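Open day at Drurus, who else was there?
Forum > Events and demos

jytte_s
Nov 13, 2025
I visited the Drurus open day with my colleague. They showed the Arari arm sorting hand tools, and I liked that the visitors could stand close and ask things. The staff said it has made 2,816 picks in that hall.

benchrat
I was there too. Hex keys are an easy choice for a demo, they are stiff and do not roll away.

jytte_s
I do not agree that they are easy. They stand close together, and the big dark one has a silver one directly behind it. The fingers must go between them.
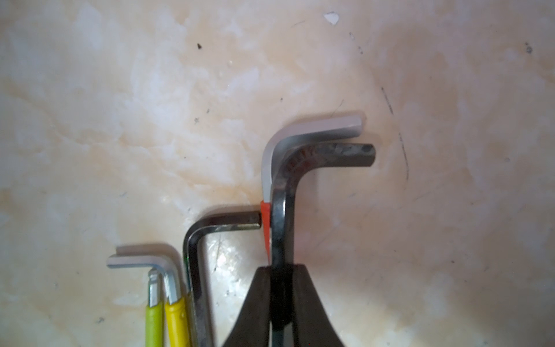

What did the visit cost?

Nothing, but you had to register on their page, and they closed the list at 852 names.

pretia_fan
Pretia had a similar demo in April and it was faster.

benchrat
Faster, yes, but with one tool at a time on a foam mat. I would not compare these two.

pretia_fan
Fair, but a customer looks at the speed first. Mine does, at least.

jytte_s
My customer asks first who repairs it. I put this question to the man at the desk and he gave me a phone number. I will call and write here what they answer.

Jytte Snorradóttir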